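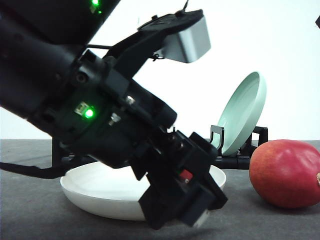 4. The stall fault

Our arm stopped mid-task on a Friday, at trial 1459. The gripper had closed on a bowl rim and the controller, a Tritel unit, kept raising the grip force until the motor driver shut down. The arm held its position but the fingers would not open, and the release button did nothing.

The log showed 3 earlier warnings that we had not read. The force limit should have been 500 in the settings file. It was 2286, a value left over from the Remar gripper we used last term.

We corrected the limit and added a check at start-up. Dishes are now racked at half speed - slower than we planned, but the fault has not come back. 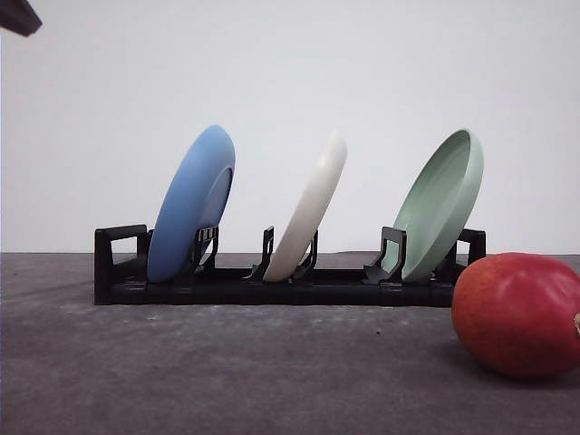 Prins commented on the draft that a start-up check is no use if the file changes during a run, and asked for the limit to be set in the driver as well. We have not done this yet.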